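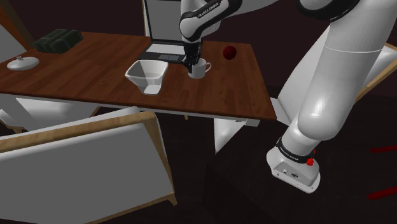
Laptop and white mug on the table

Small business marketing > Getting customers > Is a referral card worth printing?

Ketill Bjarnason
Good evening all. I have a small shop for bicycle repair, named Bullum, open since December. My neighbor in the next shop gives each customer a paper card: bring a friend and both get a discount. He says to me it is the best money he spent. I asked the printer for a price and the smallest order is 194 cards. Before I pay, I would like to hear if such cards brought you real customers, or only people who wanted the discount.

Archie Geddes
Don't do it. I printed cards for my cleaning business and in one whole season 3 came back. Two of those were from my sister in law. Put the money into signs.

Jacinto Cuevas
I disagree with Archie. Cleaning is a thing people don't talk about with friends. Bicycles they talk about every Sunday when they ride together. I would print them, but write an end date on the card, otherwise they stay in the wallet forever.
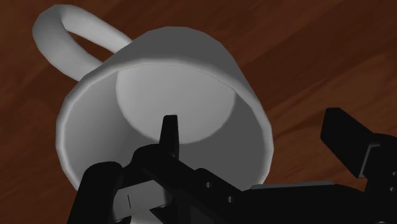

Hermenegildo Cisneros
What discount do you plan, Ketill? With us at Marchuk it was up to 24 percent for the friend and nothing for the old customer. The old customers were a little offended, and I understand them.

Ketill Bjarnason
I thought the same discount for both, but smaller. An end date I did not think of, thank you Jacinto. Archie, did you hand over the cards yourself, or did they lie on the counter?

Archie Geddes
I have no counter. I left them in the kitchen of the client with the invoice. Maybe that was my mistake, but I still say signs.

Jacinto Cuevas
With the invoice is the worst moment! The person is just looking at what he must pay.

Hermenegildo Cisneros
Also write a small number on each card by hand, so you know later who sent whom. I did not do this the first time and I could not thank anybody.

Ketill Bjarnason
I will order the 194 and give them by hand when the customer picks up the bicycle. If it goes badly I will write it here also, so Archie can be pleased.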